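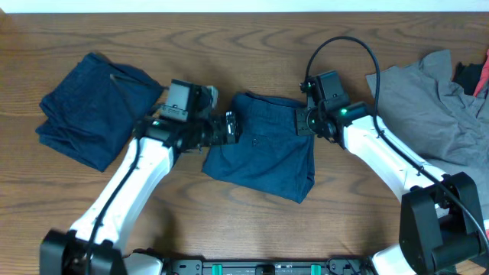

19 de novembro de 2024. Célula de dobra, bancada Parnum. Manutenção do braço direito e revisão das câmeras de punho. Comecei pela passagem do cabo do braço direito, que vinha dando erro de comunicação desde a troca do motor do punho. O Obinna achava que era o conector da base; eu apostava no cabo. Com os dois braços em posição de trabalho sobre o short azul-marinho, o cabo da direita sobe num arco largo bem acima do punho antes de entrar na garra, enquanto o da esquerda corre junto ao elo branco. É folga demais. Toda vez que a junta 5 gira para fora o arco balança e puxa o conector de cima.

Desliguei a alimentação, soltei a abraçadeira do cotovelo e refiz a passagem. Deixei uma curva só, do tamanho de um palmo, presa no elo e de novo logo antes do punho. Girei a junta na mão até os dois batentes: não estica e não encosta no suporte da câmera. Religuei e li o contador de erros do barramento. Antes de mexer marcava 818 pacotes perdidos desde o último reset. Zerei, rodei 200 ciclos em vazio, sem pegar peça, e terminou em 3. O Obinna quer chegar a zero. Por mim serve até a troca do cabo, mas deixei anotado.

O conector da base estava bom, a propósito. Abri, limpei os contatos, fechei. Não mexi no lado esquerdo.
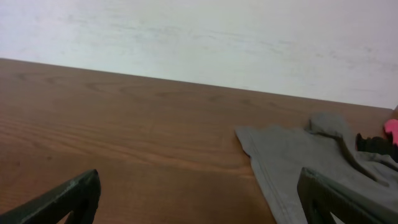
Segunda parte: dedos. As pontas impressas verdes continuam sendo as melhores para tecido fino, mas gastam na aresta e aí escorregam na bainha. Critério que combinei com a Onyekachi: passar a unha na aresta de contato; se não prende mais, troca o par inteiro. Trocar um dedo só dá abertura torta, e depois a gente perde a manhã procurando defeito na calibração. Os parafusos são M3, aperto de mão com a chave curta, sem trava-rosca (o plástico racha).

Depois de qualquer troca de dedo, refazer o zero da garra:
1. Fechar devagar, em modo de corrente limitada, até as pontas se tocarem.
2. Gravar a posição como zero no arquivo da célula. Cuidado, o Skateck abre por padrão o arquivo da bancada Clalari.
3. Abrir tudo e conferir se o curso bate com a etiqueta do suporte.
4. Fechar de novo sobre uma tira de papel. Tem que segurar sem rasgar.

Perdi um bom tempo no passo 2 exatamente por causa do arquivo errado. O Chibuzor disse que já tinha pedido para mudar o padrão em fevereiro. Peço de novo.

Limite de corrente para fechar: mantive o valor antigo nos tecidos leves. Para sarja e outros mais grossos subi um pouco, porque na costura do cós o dedo parava antes da hora e o programa entendia que já tinha pego a peça. Ele levantava o punho com a calça ainda na mesa e seguia para a dobra seguinte como se nada fosse.

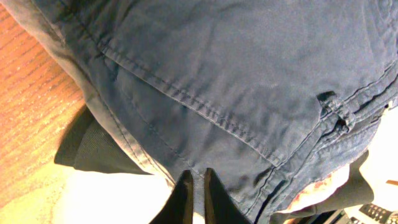 Subir demais também não presta. O motor da garra esquenta e o driver corta no meio do movimento, com a peça suspensa. Ficou um valor por tipo de tecido, escolhido no início do lote. O Aminu preferia detecção automática pela curva de corrente. Pode ser, mas antes quero dados de uma semana sem erro de cabo, senão vamos ajustar em cima de ruído.

Terceira parte: câmeras de punho. A exposição estava em automático nas duas. Perto da peça escura a câmera abre tudo e o fundo claro estoura, e quando o punho passa depressa a borda do tecido sai borrada. A rede de dobra usa essa borda para decidir onde soltar, então não é detalhe.

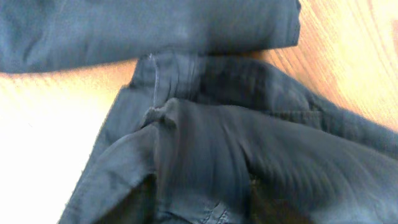

Câmera de punho, exposição automática: calça escura borrada, lado esquerdo estourado.

Passei as duas para exposição fixa, tempo mais curto e ganho compensando. Aparece mais grão na imagem, mas a borda fica definida. Baixei também a velocidade do punho no trecho final da aproximação. Custa um pouco no ciclo; o Niall vai reclamar, que reclame comigo. A luminária da esquerda segue forte demais e pede um difusor. Tem uma chapa leitosa no armário da Babalola, ver se dá para cortar.

Com tudo pronto rodei mais 200 ciclos, agora com peça, alternando short e calça. Nenhum corte do driver. Umas pegadas falsas no cós, todas com a calça mais grossa e todas no braço direito, o que me faz desconfiar do zero daquele lado. Refazer amanhã com a garra fria, antes de ligar o resto.

Pendências:
- cabo novo para o braço direito, com conector em ângulo
- um par de dedos verdes de reserva (imprimir deitado, da última vez saiu em pé e delaminou)
- difusor na luminária
- padrão de arquivo no Skateck (Chibuzor)
- refazer zero da garra direita a frio
- reaperto dos parafusos do trilho da base, lado direito. Só conferi o esquerdo.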